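Skekham Clear Desk Organiser
Dranier Home > Desk & Drawer > Organisers

A see-through box for people who own more pens than they admit to. The Skekham is clear acrylic, open at the top and split into compartments by thin upright partitions, so your scissors can finally stop living with your paper clips.

Price: £7
In stock: 98
Delivery: free on orders over £200, which is a lot of organisers
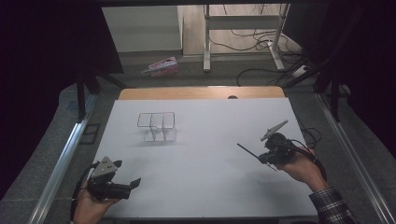
Words: Hilde Desmet | Product notes | 19 November 2024

The first thing to say about a clear organiser is that it hides nothing. If you are after a tasteful way of forgetting your old receipts, we sell lidded boxes and you would be happier with one of those. The Skekham puts everything on show, including the highlighter that dried up in August and the foreign coins you are keeping for a holiday you haven't booked.

What it does well is stay out of the way. Put it on a white surface and you get a few grey outlines where the rim and the dividers are, and not much else. On a busy desk it looks like whatever you have put in it. I have lost mine twice while it was empty.

The partitions are fixed. We are asked about this a lot, mostly by people who own a ruler of unusual width. If you want dividers that slide about, look at the Floren, our drawer tray, and accept that they will slide about when you shut the drawer as well.

Good for: pens, brushes, nail files, tea bags, seed packets, charging leads if you coil them first.
Less good for: anything sticky, anything that leaks, soup.

Where to put it

It wants a flat surface and a bit of light. I like it best on a plain matte top, where the edges soften and the contents do the talking. If yours is going on a wooden table you are fond of, a board underneath saves the varnish from whatever you drop while filling it. The Jacobs desk board is sold separately, naturally.
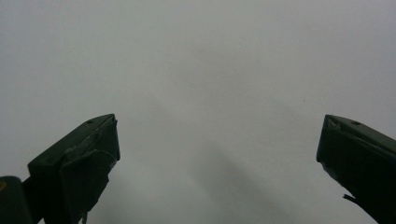
Plain and pale: a good backdrop for clear acrylic.

Cleaning

Lukewarm water, a drop of washing-up liquid, a soft cloth. No scouring pads, no window spray, no dishwasher. Acrylic scratches more easily than glass and will remember what you did to it. Dust gathers in the corners of the compartments, where fingers don't fit, and a dry paintbrush gets it out. Fingerprints are a fact of life with anything this clear. You can wipe them off each evening or you can have a hobby.

Returns and guarantee

The Skekham is guaranteed for 2 years against splits along the joins. Dropping it down the stairs isn't a split along the joins, though we have enjoyed the letters. Unused organisers can come back in their packaging within the usual returns period. Please check the compartments before you post it. We have a small collection of other people's drawing pins and would rather not add to it.

Also in this range: Floren drawer tray, Jacobs desk board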